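About Hovivero

Hovivero writes control and planning software for robot arms. We do not build arms or grippers. Our customers already own the hardware and need it to pick things up reliably without hiring a full software team to get there.

The company was started by Ming-te Mak and Shuk-fan Liao, who had worked together on motion planning at Perwood. We are now 14 people. Most of us write code, two of us handle support, and Shuk-fan answers the phone more often than she would like.

What we make

Qiu is our grasp planner. It takes camera data, proposes grasps, checks each one against the arm's joint limits and the surroundings, and passes a trajectory to the controller. It runs on an ordinary workstation.

Bruletti is the test tool that goes with it. It replays a set of 34 simulated rooms every time someone changes the planner and reports which grasps got better or worse. The full set runs overnight, and Fung-ping Shek goes through the results in the morning. Customers on a support contract can add rooms of their own.

How we work

Changes are tried in simulation before they go to a real arm. We use household clutter in most of our tests, because odd shapes show up planner mistakes sooner than boxes do. Each room is rendered from more than one viewpoint. A wide view shows us clearance around the arm, and a view down over the gripper shows us how the fingers line up with an object.

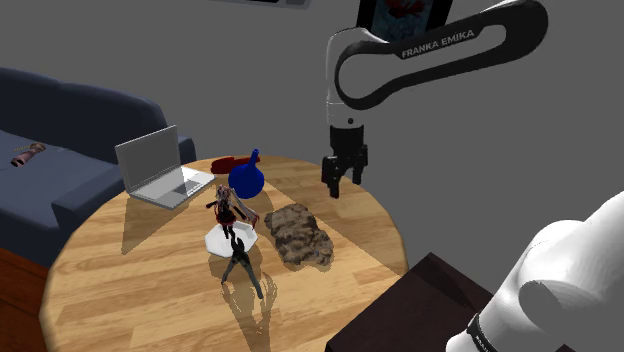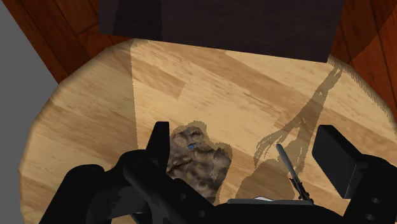 Working with us

New customers usually start with a trial on their own arm model and a short list of their own parts. Hok-lam Sin sets these up and will ask for your robot description files and camera calibration before the first call. Trials run for 27 days.

We hire once or twice a year, normally in November. Lâm Chu reads all applications. A link to code you have written is more useful to us than a cover letter.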